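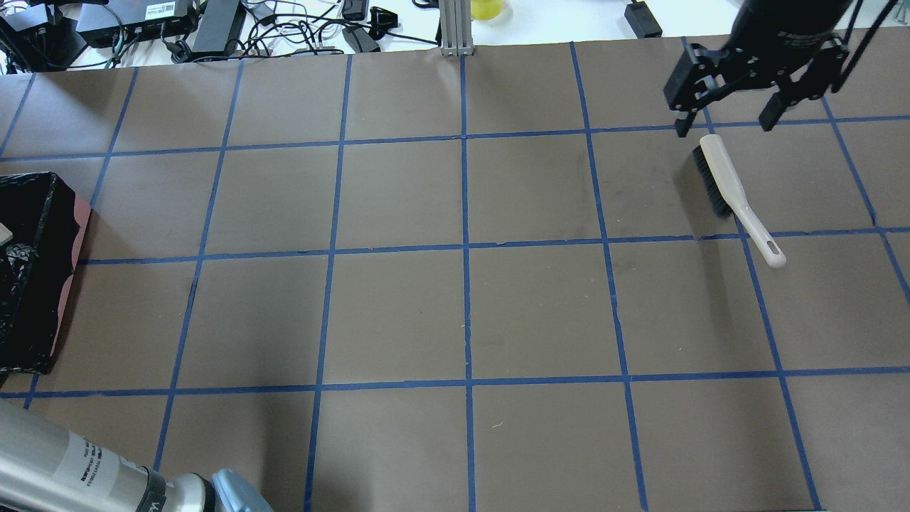
Do visitors get to touch anything on open day? Mostly they get to touch the stop button, and later on whatever the arms have finished with, provided they put it back on the table and leave the cables alone.

OK, that's the question I get asked most, so I'm opening with it. Pause here for people finding seats.

Hello, I run the demo table at the Stuvness workshop in Uvivthorpe. I've been given 16 minutes and told that includes questions. The talk is about our December open day, what we put in front of people and how they took it. If you came for the math, Jennylyn Umali is on after lunch and she has plenty.

Start with the bill of fare. People come through the door expecting a car factory. They have seen the videos with the sparks. What we have is dish brushes, a sponge, a toy potato and a frying pan made of plastic. I used to apologize for this in my introduction and I've stopped, partly because the apology was longer than the demo.

The blue tape. Somebody always asks if the robot needs the tape. The tape is for us. When a visitor says "put it over there," we can agree on which square over there is. Mention that the kids from Poston were calling squares like bingo by mid-morning and we let them.

Running order on the day, for anyone planning one of these:
Doors at 10. Welcome, short. Mine ran long.
Brush first. It has a handle, people understand handles.
Then the soft and lumpy things.
Then the pan, last, big finish.
Coffee. The coffee was the best attended part of the program.

Slow down on this next bit. A robot picking up a brush takes longer than a person is prepared to watch a robot pick up a brush. In rehearsal it felt brisk. With 300 people filing through over the day it felt like waiting for a kettle in a house where you don't know anyone. I filled the silence with facts about joints. Don't do that. Let them stare. They start talking to each other, and what they say is better than what I had.

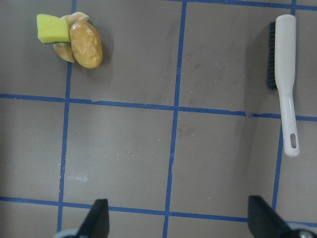 Nia Ellis wrote to us the week after to say that she'd have liked the potato to go wrong more often, because the one time it rolled off was the only time she understood what the machine was trying to do.

I've thought about that email more than I'd like. We had spent most of a month picking the objects that behaved. The Lumanlan people, who lent us a trestle and a great deal of advice, told us the same thing beforehand and we nodded and ignored them. So the next open day has a slot called Things It's Bad At. Currently the slot is longer than the rest of the day.

(If there's a laugh, wait. If there isn't, keep moving.)

Practical notes. Groups of 8 at the table, no more, or the back row sees only coats. Two staff per group, one to talk and one to keep a hand near the stop button and look relaxed about it. I can't do both. I tried and did neither.

Put one person on the objects between groups. Things wander. We lost the sponge before noon and got it back from the sink, where it had been put to work by someone who took it at face value.

Also, decide ahead of time what you'll say to "is it going to take my job." We had a man who washes pots for a living watch the whole program twice, arms folded, and then tell us he'd sleep fine. I took it as a review.

Now the pan. I'd built it up a good deal. I believe I used the word "finale" over the microphone.

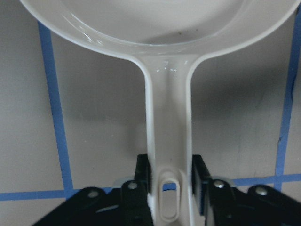 The reason it went last is that a long handle is unforgiving. All the weight is out at one end, and if you grip it a bit off, the whole thing wants to turn over. I explained this to every group with hand gestures. The question I got back, in nearly every group, was whether it could make an egg. It can't make an egg. By the afternoon I'd moved the egg up into the introduction, which saved us around 2 minutes a session.

If time is short, skip the budget part and go to the sign-up sheet. Remember to say the sheet is by the side door and the pen is attached to it with leftover blue tape.

Questions. Repeat them back for the people at the rear. If it's the egg, point at Jennylyn.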